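Where Does Purple Come From?
Colors for Curious Children, part 5
Written by Mirko Farina

Do you have something purple at home? Maybe a pencil, a sock or a cup. Today it is easy to buy a purple thing, and it does not cost more than a green thing or a brown thing. A very long time ago it was different. Purple cloth was so expensive that most people never owned even a small piece of it.

To understand why, we must go to the sea.

The purple snails

In the Mediterranean Sea there live some snails with pointed shells. Inside the body of such a snail is a small part that makes a pale liquid. When this liquid meets air and sunlight, it changes its color. First it becomes yellow, then green, then blue, and at last a strong reddish purple.

People who lived on the coast of the land we now call Lebanon learned to use it more than three thousand years ago. They collected the snails, opened them and put the small parts into big pots with salt water. The pots were kept warm for days. Old writers tell us that the smell was terrible, and the dye workshops often stood outside the town.

One snail gives only a tiny drop. For the color of one fine robe, the workers needed many thousands of snails. You can imagine how long it took to catch them all! This is the reason the color was so expensive, and also the reason kings and emperors liked it so much. In ancient Rome there were times when ordinary people were forbidden by law to wear the best purple.
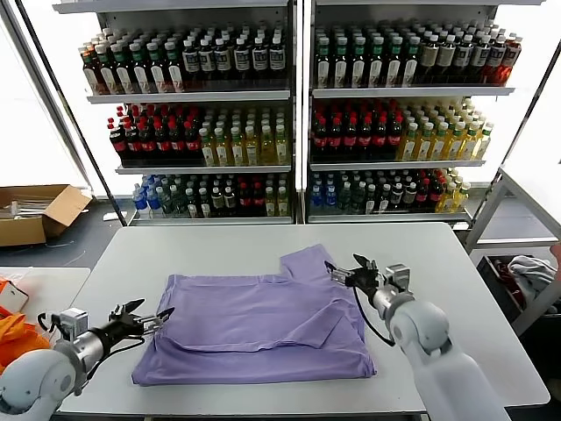 Purple is not one color only. It is a family, and the members of the family have names. Violet is near to blue. Plum is dark and a little red. Mauve is soft and a bit gray. The T-shirt on the white table is lavender, a light purple which takes its name from a flower with a nice smell. If you have paints, you can make your own lavender: mix red and blue to get purple, then add white, a little at a time, and stop when you like it. If your purple looks like mud, try another red. A red that is near to pink works better than a red that is near to orange.

A color from plants and stones

Not everybody could have snails. In colder countries, people made purple from lichens. A lichen is a small crusty thing that grows on rocks and on trees, and you have surely seen one, even if you did not know its name. Other people dyed their cloth two times, first in a blue dye and then in a red one. The result was purple, but it was often not very strong, and the sun made it pale after some summers.

My friend Sorcha Ní Bhriain teaches at the school in Culville. In June her class tried to dye old pillowcases with blackberries from the freezer. The children boiled the berries in water for 16 minutes and left the cloth in the pot until the next morning. Jhosep Inga, who is in the class, was very proud of his pillowcase. After the first wash it was more gray than purple. He still sleeps on it.
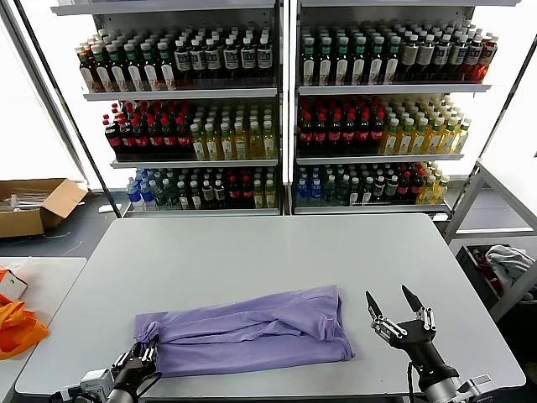 Purple cloth in a light shade.

The student who made a mistake

In 1856 a student in London was doing experiments at home during his school holiday. He was eighteen years old. He wanted to make a medicine against malaria, and he started from coal tar, a thick black liquid that was left over when people made gas from coal.

The medicine did not come. At the bottom of his glass there was only a dark, ugly powder. But when he cleaned the glass with alcohol, the liquid became a beautiful purple. He put a piece of silk in it, and the silk became purple too. He washed it, and the color stayed.

The student opened a factory. In a few years purple dresses were in fashion in London and in Paris, and later chemists found many other new dyes, in almost every color. Most of the clothes you wear today are dyed with colors that were made in a factory, and the sea snails can mostly stay in the sea. 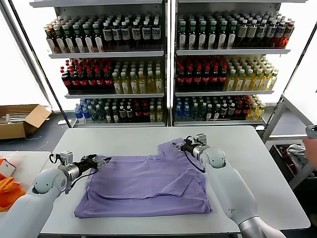 Is there purple in the rainbow?
There is violet in the rainbow, at the edge after blue, but the reddish purple of the old emperors is not there. We see that purple when red light and blue light come into our eyes together.

Try it with light

You need two flashlights, one piece of clear red plastic and one piece of clear blue plastic. Candy wrappers are good if you can see through them. Put the red one on the first flashlight and the blue one on the second, and fix them with a rubber band. Make the room dark. Shine both lights on a white wall, so that the two circles lie partly one on the other. Look at the place where they meet. Please do not shine the light into anybody's eyes.

Words to remember

Dye: a material that gives color to cloth, paper or hair.
Lichen: a living thing made of a fungus and an alga together.
Coal tar: a thick black liquid that comes from coal.
Shade: one kind of a color, for example a light one or a dark one.

In the next part we will read about yellow, and about a spice that comes from the inside of a purple flower.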